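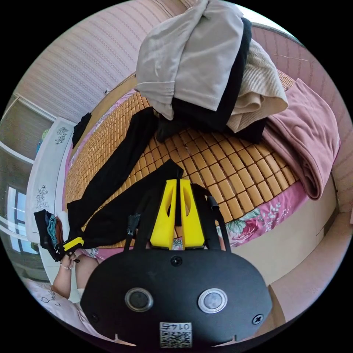

第四讲 手柄评测里的数字能信多少

课程:电子游戏硬件与评测方法
讲义更新:07/09/2021

上一讲讲了显示端,刷新率、可变刷新、电视的"游戏模式"。有同学课后问,既然电视那头差出几十毫秒,手柄这头的几毫秒还有什么好测的。问得对,这一讲基本上就是在回答它,答案不会太让人舒服。

先把材料说清楚。本讲用到的主要材料是Anas El Fassi写的一份评测综述,里面收了Jisteo手柄的厂商说明、Okoro测试室的测量记录,还有Revemport串流平台的一份用户问卷。综述本身写得不差,但引用的时候各种口径混在一起,所以请大家把它当作练习对象,别当作结论来源。测试用的游戏是Istunora,一款横版动作游戏,选它的理由综述里没有写,我们后面会讲为什么应该写。

一、"延迟"到底是哪一段

厂商说明里最爱出现的词是"超低延迟"。看到它先问一句:从哪里到哪里?

一次按键从手指到屏幕,中间经过的环节至少包括:按键行程与触点闭合;手柄内部的去抖与扫描;无线或有线传输;主机系统接收并交给游戏;游戏在某一帧里读取输入、更新状态;渲染;输出;显示设备处理并点亮像素。每一段都可以单独叫"延迟",每一段都有人单独拿出来写在包装盒上。

Jisteo的说明写的是"传输延迟"。按字面理解,只包括上面的第三段,前后都不管。有意思的是同一页下方的对比图,纵轴标题换成了"操作响应时间",给竞品画的柱子明显高出一截,可是竞品那根柱子用的是哪一段,图注里找不到。把自家的一段拿去跟别人的全程比,当然赢。我没有证据说他们就是这么做的,我只能说图上给的信息排除不了这种做法。读评测的时候,"排除不了"就足够让你把这张图先放一边了。

还有一个小把戏,是用轮询率代替延迟。轮询率一千赫兹,意思是主机每毫秒问手柄一次。问得勤,不等于答得快。手柄内部如果隔好几毫秒才更新一次状态,那么你问一千次,拿到的也是一堆重复的旧答案。轮询率给出的只是等待时间的一个分量的上限,把它换算成"1毫秒延迟"印在盒子上,算术没错,话是错的。

课堂问过的一个问题,补记在这里:有线是不是一定比无线快?不一定。同一只手柄插上线以后,有的型号数据走线,有的型号只充电,数据仍走无线。系统菜单里有时能切换,有时不能。评测文章如果只写"我们使用了有线连接",而没有说明数据走哪条路,那句话的信息量接近于零。综述第二节正好就是这么写的。

二、帧的节拍会吃掉多少差异

游戏按帧读取输入。六十帧的游戏每帧约16.7毫秒,你在这一帧的开头按下还是末尾按下,多数情况下都在下一次读取时才被处理。于是同样的手柄、同样的人、同样的按键,仅仅因为按下的时刻落在帧内不同位置,端到端时间就能差出将近一帧。

由此可以推出两件事。

第一,单次测量没有意义。你测到甲手柄比乙手柄快五毫秒,可能只是甲那一次按得巧。要多次测量,按键时刻要随机,报告的时候给分布,至少给平均值和离散程度。只给一个"最佳成绩"的评测,等于告诉你他掷骰子最多掷出过几点。

第二,平均值上的差异仍然会保留。有人听完第一条就跳到另一个极端,说既然一帧有十六毫秒多,差几毫秒就完全没有影响。这也不对。手柄快三毫秒,赶上更早那一帧的概率会相应提高,次数多了平均下来还是快三毫秒。它是存在的,问题在于人能不能感觉到,以及它对胜负有没有影响,这两个问题得分开测,不能靠推理糊弄过去。

Istunora这款游戏在这里添了个麻烦。动作游戏普遍有输入缓冲,角色还在上一个动作的收招阶段时,你提前按下的键会被存起来,等收招一结束立刻执行。缓冲窗口里早到几毫秒、晚到几毫秒,结果完全一样。如果测试员用连招来体会"手感",那么他体会到的大部分是游戏设计师写的缓冲,与手柄没什么关系。综述里有一段夸Jisteo"连招如丝般顺滑",我建议各位把它划掉,再看看剩下的论证还站不站得住。

反过来,若是格挡、弹反一类判定窗口很窄的操作,缓冲帮不上忙,差异才有机会露出来。所以测试用什么游戏、哪个动作,应当写在方法部分的前几行,而综述里只有一句"使用热门动作游戏"。

三、仪器测量:高速摄像与电信号

测端到端延迟,常用的办法有两种。

一种是高速摄像,把手指、按键和屏幕拍在同一个画面里,数从按键到底到画面变化之间隔了多少格。便宜,直观,缺点是"按键到底"这个时刻靠人眼判断,同一段录像两个人数,差一两格很正常。有些按键在到底之前就已触发,那样数出来的延迟会偏小,极端情况下可以出现负值。我见过把负值悄悄改成零的表格,也见过把负值整行删掉的。两种处理都会让结果变样,而且变样的方向还不同。

另一种是把按键触点的电信号引出来,屏幕一侧用光敏元件贴在固定位置,两路信号进同一块采集板。精度好得多,但必须拆手柄、焊线,焊过的手柄和买来的手柄还是不是同一个东西,得另外说明。光敏元件贴在屏幕上方还是下方也有影响,逐行刷新的屏幕,顶部和底部亮起的时刻差着大半帧。

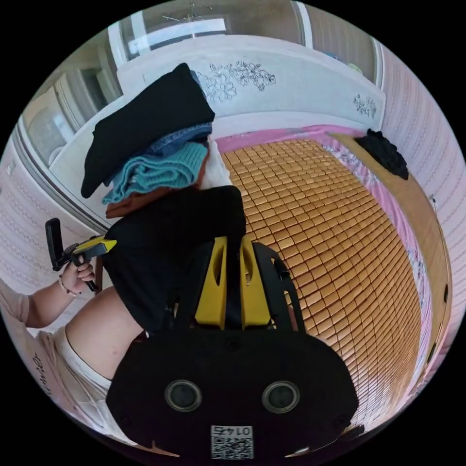
图1 手持夹爪,两根黄色夹指上搭着一块黑色织物

Okoro测试室的记录说采用了"光电法",听起来像第二种。可是记录里没有传感器位置,没有采样率,也没提手柄有没有拆开。附表里给出的延迟值精确到小数点后两位。请大家养成一个习惯:看到小数点后两位的毫秒数,先去找采样间隔。采样间隔若是一毫秒,后面那两位只能来自求平均,而求平均用了多少次,又得回去找次数。一路找下去,Okoro的记录在"次数"这一步断了线,只写着"反复测量"。

顺带说说对照。好的记录应当包含一个什么都不换、隔一段时间再测一遍的重复组。同一只手柄上午测一次,下午再测一次,两次之差就是你这套办法自身的晃动幅度。手柄之间的差若比这个晃动还小,排名就是在排噪声。Okoro没有重复组。我不认为他们水平不够,更可能是委托方只付了排名的钱。不过动机怎么样都是我的猜测,评判记录只能按记录里有的东西来。

四、人的感觉:盲测和小样本

仪器说完说人。综述里最常被网上转述的一段是这样的:Okoro请了9名玩家试用4款手柄,"多数人能明显分辨出Jisteo更跟手"。

9个人少不少,要看问什么问题。如果差异大得离谱,比如一只正常、一只延迟半秒,一个人就够了。如果差异只有几毫秒,9个人几乎什么都说明不了。我们来算。

假设测试员面对两只手柄,只能猜哪只是Jisteo,每人猜一次,猜对的概率是二分之一。9个人全部猜对的概率是五百一十二分之一,够小,碰上了值得认真看。至少8个人猜对,概率是五百一十二分之十,不到百分之二,也还算有点意思。至少7个人猜对呢?组合数加起来是三十六加九加一,共四十六,除以五百一十二,将近百分之九。换句话说,就算手柄之间毫无差别,你把这个实验做上十几遍,也很可能撞见一次"九人中有七人以上分辨出来"。

综述写的是"多数人"。5个也是多数。至少5人猜对的概率恰好是二分之一,抛硬币的水平。所以在作者说出具体人数之前,"多数人能明显分辨"这句话我按抛硬币处理。

再看4款手柄。两两比较一共六对。如果每一对都用百分之五的显著性门槛,并且把六次检验近似看成独立,那么在完全没有差别的前提下,至少冒出一个"显著"的概率是1减去0.95的六次方,结果是百分之二十六点五。四次里就有一次多能写出一篇有标题的文章。事先只指定一对来比,或者对门槛做校正,都能缓解;做完再挑最好看的一对拿出来讲,就什么都缓解不了。

然后是盲不盲的问题。手柄这种东西很难做到真盲。外形、重量、握把纹理、扳机阻力、按键声音,拿到手上就知道换了一只。遮住眼睛没有用,手还在上面。测试员感觉到"这只更贵",接下来"更跟手"就很难说是从哪里来的了。能做的变通是只用一只手柄,在中间插一个可调的延迟装置,让测试员分辨有没有加延迟。这么一来外形因素完全排除,但测到的是"人对几毫秒延迟敏不敏感",没有直接测Jisteo。两种实验回答的是两个问题,把前一个的标题配上后一个的严谨,是评测文章常见的写法。

顺序也要打乱。人玩着玩着会变熟,也会变累。如果每个人都是最后才试Jisteo,那"更跟手"里面就掺着练习效果。四款手柄的排列共有二十四种,9个人轮不满,可以用拉丁方来平衡,四种顺序就能让每款在每个位置各出现一次。不过9除以4除不尽,必有一种顺序多出一人,分析时得交代。Okoro的记录对顺序只字未提。

五、问卷:从2804到521

第三份材料是Revemport的用户问卷,综述的概括是"用户普遍认为新手柄降低了延迟"。

问卷收回2804份。往后翻到延迟那一题,有效回答521份。521除以2804,是百分之十八点六。换句话说,八成以上的人在这一题上没有留下有效回答,综述里的"用户"指的是剩下那不到两成。

没回答的人是怎么想的?不知道。可以有好几种故事:觉得没差别,懒得填;根本没用过手柄,一直是触屏玩;题目放得太靠后,填到一半关掉了;页面在某些机型上显示不出来。每种故事对结论的影响都不一样,头一种会让结论大打折扣,第二种影响就小得多。遇到缺失,作者有责任至少拿缺失者和回答者在别的题目上比一比,看两拨人像不像。综述没有比,Revemport公开的汇总表也没给出可以拿来比的数据。

我们来做一个极端情形的计算,考试前请自己再算一遍。假设这521人全部说"延迟降低了",而其余的人全部觉得"没有变化",那么认为降低的占全体百分之十八点六。假设其余的人也全部同意,就是百分之百。真实值落在两者之间的某处,问卷本身帮不了你缩窄。这个区间宽得难看,宽得难看也是一种信息。

题目的措辞也要看原文:"使用新手柄后,您感受到的延迟改善程度如何?"选项是"略有改善""明显改善""大幅改善"和"不确定"。选项里没有"没有变化",更没有"变差了"。一个觉得毫无变化的人,要么选"不确定",要么跳过。而"不确定"在汇总时被归为无效回答。所以前面那个百分之十八点六里头,有多大一块是题目自己造成的,大家可以想一想。

还有一层更麻烦。Revemport是串流平台,画面从机房经网络送到玩家家里,操作再送回去。网络往返的时间通常比手柄那一段长得多,也抖得多。用户在七月换了手柄,如果平台恰好同期升级了编码或者换了线路,那他感受到的改善归谁?问卷没有问用户的网络情况,也没有不换手柄的对照组。拿串流用户的主观感受来证明手柄传输快了几毫秒,好比站在地铁站台上听手表走得准不准。
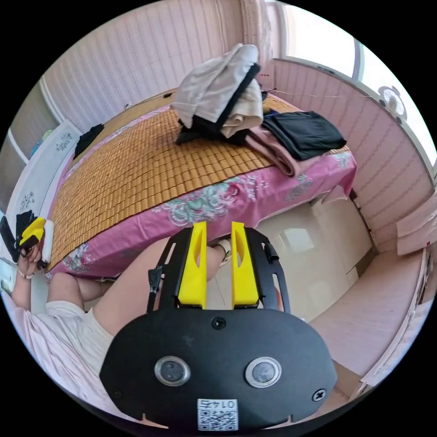

再说续航,因为综述把续航和延迟放在同一张雷达图里打分,顺手一并处理。

六、续航、充电与雷达图

手柄续航的标称值一般在什么条件下测得?振动关、灯光关、扬声器关、音量为零、亮度最低,有时甚至是连接后静置。把这些全关上,数字很漂亮。玩Istunora时振动从头响到尾,实际能用多久跟标称值没有多少关系。厂商倒也不算撒谎,小字里通常写着"实际时间因使用情况而异"。这句话写上去以后,什么数都可以是对的,也就等于什么都没有承诺。

评测者自己测续航,又有另外的毛病。电池有批次差异,有老化,新机头几次充放电和用过一年之后不是一回事。一只手柄测一次,报告一个到分钟的数字,误差多大完全没有概念。关机的那一刻怎么定义也有讲究:是首次弹出低电量提示,还是彻底断连?有些手柄在低电量时会先降低振动强度,延长最后那一段,两种定义之间的差距会因型号而变。横向比较时定义不一致,名次就会跟着动。

充电时间同理。插在主机上充和插在充电头上充,电流可能不同;边玩边充和静置充,更不同。"充满"以指示灯为准还是以电流降到某个值为准,也会差出一截。综述给了充电时间,没给充电条件。

至于雷达图,我在第二讲已经抱怨过一次,这里简短重复。雷达图的面积取决于各轴的排列顺序,把两个高分项挨着放,面积就大,隔开放,面积就小,分数一点没变。各轴的刻度又是作者自己定的,延迟从哪里算满分、续航从哪里算零分,都没有依据。综述里Jisteo那块图形看着最饱满,请把轴的顺序换一换再画一遍,这是本讲的作业之一。

七、那么还能信什么

每年讲到这里都会有人说,照这么挑,就没有评测可以看了。我不同意,但理由可能比较乏味。

有些说法即使材料粗糙也仍然可以接受。比如某只手柄的摇杆在某个角度有卡顿,有录像,别人照着做也能重现,那就可信,不需要统计。比如系统更新后某型号无法配对,很多互不相识的人在同一天碰到,也可信。这类说法的共同点是差异大、可以重现、说错了很容易被人戳穿。

不可信的多半是另一头:差异小,靠感觉,没有重复,措辞里又带着"明显""普遍""如丝般"。Jisteo的延迟也许真的比别家低,从目前三份材料里看不出来,看不出来和没有是两码事,请在作业里不要混着写。去年有位同学写了"综上,Jisteo并不比竞品快",扣了分。材料支持不了"快",同样支持不了"不快"。

关于利益关系,说一句就够。综述末尾有"样品由厂商提供"的声明,这是应该的,也不说明作者被收买。它能说明的是,测试用的那一只很可能是厂商挑过的。自费从商店随机买一只来复测,费不了多少钱,却很少有人做。

八、术语对照(考试用)

端到端延迟:从触点闭合到像素变化的全程时间。使用时必须说明起点和终点。
传输延迟:仅指手柄发出到主机收到。
轮询率:主机每秒查询手柄的次数。不可直接换算为延迟。
去抖:滤除触点弹跳造成的误触发,会增加少量延迟,也有先触发后滤除的做法,几乎不增加。
输入缓冲:游戏软件保存提前输入的时间窗口,与硬件无关。
判定窗口:游戏认可某次输入有效的时间范围,常以帧计。
重复组:同一设备在相同条件下再次测量,用来估计方法本身的波动。
缺失:问卷中未作答或被归为无效的部分,须报告数量和归类规则。

九、作业

甲题。重读综述第二节和第三节,把其中出现的每一个"延迟"标出来,写明它指的是哪一段。判断不了的写"无法判断",并说明缺什么信息。标"无法判断"不扣分,硬猜要扣分。

乙题。验算正文中的三个概率:9人至少7人猜对、至少5人猜对、六次比较至少出现一次假显著。写出步骤。最后一个用了独立假设,请说明为什么六对两两比较其实并不独立。

丙题。用综述附表中的分数重画雷达图,至少给出两种轴的顺序,算出各自的面积。然后用条形图再画一遍,写两三句话说说你对Jisteo的印象有没有变化。

丁题(选做)。为Revemport重写延迟那一道题,包括题干、选项和无效回答的归类规则。再设计一个不换手柄的对照组,说明打算怎么找人,预算可以不写。

作业交纸质版或者传到课程页面都行,图表请注明坐标轴和单位。综述原文放在课程资料夹里,附表的第二页扫描得有点歪,数字看得清,看不清的格子空着并标出来,不要自己补。

下一讲讲摇杆死区与漂移,有旧手柄的同学可以带来,最好带一只你认为已经漂移的和一只你认为没有漂移的,先别告诉同桌哪只是哪只。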